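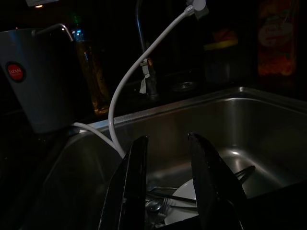
Wrist view into the sink with the lights low. Plate, knife, spoon and fork between the fingers.

jimidura - grasp proposals for sinks full of cutlery

Hi! I'm Gumaro Maldonado and this is the perception and planning code I've been using for sink clearing. It takes a wrist image, finds plates and utensils, and hands a ranked list of grasps to the planner. Shiny things on shiny steel in bad light, basically, and I've grown weirdly fond of the problem.

What's in the repo

detect/ is the segmentation model plus weights. It was trained on 3593 labeled wrist images, and 1608 of those are low light. Spoons are still the worst class by a mile (the bowl picks up every reflection going).
grasp/ scores candidates. Anything under 70 gets dropped before planning, and you can change that in config/wolholm.yaml.
plan/ has the two-arm planner. It keeps a shared keep-out volume for the faucet and hose, so please re-measure yours before you run anything!

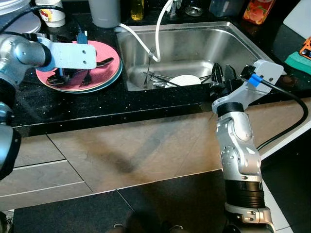
Head view, both arms at the sink. Pink plate with cutlery on the counter at left, open gripper at the front rim.

The head camera is only used for the coarse stuff - where the sink rim is, where the arms are, which bits of counter are taken. I tried merging it with the wrist view into one cloud and the cutlery turned to mush, so now each view gets its own pass and they only meet in plan/merge.py.

Running it

Install from requirements.txt, run calib.py once per camera, then run_sink.py --site patricio. The other site file is tallatdale, which still has the old camera offsets in it. Use it as a template if you like, but don't run it.

Known problems

Hoses sometimes come back as utensils, usually at confidence high enough to be annoying. There's a mask for it (hose_mask: true), off by default.
Forks standing on end get a top-down grasp with no check on the tines.
Planning stalls for about 9 seconds when both arms want the rim. I'm working on it.

Last updated 17 February 2023. Issues and pull requests very welcome, especially for spoons.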